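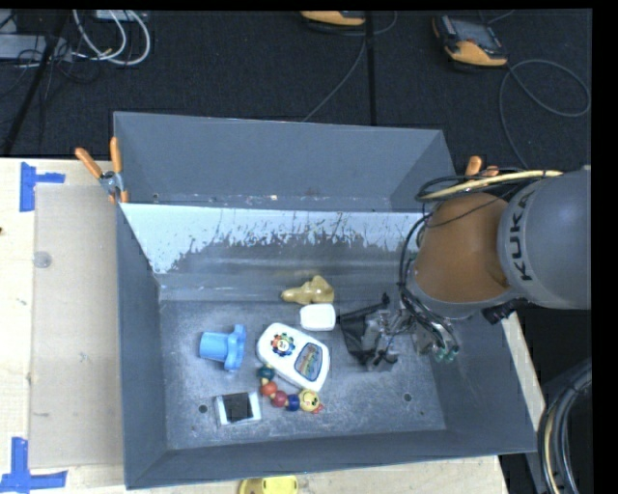
Zaststead toy library, open day

I have wanted to get inside the Zaststead toy library ever since a neighbor came home with a marble run the size of a coffee table, borrowed for a month. So when they put up a notice for a December open day I was at the door before they unlocked it, along with a dad and two very impatient kids in snowsuits.

It's in the old Urberg shoe store, up the hill past the bakery. Linnea Ljungberg was taking coats and she let us wander, which I loved, as I hate being herded. The front room is all shelves. Puzzles on the left, board games at the back, and then the baby and toddler things, which is where I spent most of my time even though my youngest is nine!

If you haven't been to one of these, you pay by the year and take things home the way you would library books. They have 192 member families now and some drive in from Skultard, 11 miles each way.

The part I'd come for was the sorting room. Returned toys come through here before they go back on the shelves, and you see the most wonderful mix of things lying side by side in the big gray bins. The one I kept going back to had a bright blue plastic piece in it, a smooth cylinder with a wide lobed end, and I could not work out what it belonged to. I asked Facundo Zapata and he had three guesses, all of them different. There was a white plastic toy with a flower on it in red, blue, green and orange, very cheerful, and next to that a small pale thing with a black square in the middle. I forgot to ask about that one.

And the caterpillar! Or I'm calling it a caterpillar. Fat beads in dark teal, orange-red, crimson and dark blue, little yellowish ones in between, and a big yellow head with a tiny painted face. It was lying in a curve around the white toy. My sister and I had a beaded snake when we were small and fought over it for years, and I got quite sentimental standing there. Hyun-seo Ki says bead toys are nearly always out on loan, and there's a waiting list for the long ones.

The bins themselves have had a life, by the way. Scratched and scuffed all over, and a couple of small round holes in the bottom of the one I was looking at. I want one for our mudroom.

Then coffee and cardamom buns in the back, and a short talk from Ulla Amundsen on how they decide what to keep. Missing pieces get a shelf of their own and a wait of 142 days, after which the set is broken up for spares. Somebody asked why 142 and she said it was what they agreed on in the first year and it has stuck. She also showed us a drawer of orphan puzzle pieces, and the kids in snowsuits were on their knees in front of it for the rest of the talk.

I joined on the spot and went home with a wooden train set and a balance board. Both are due back in four weeks. Tuva Lie at the desk told me mornings are quietest, and the street parking out front is free until noon.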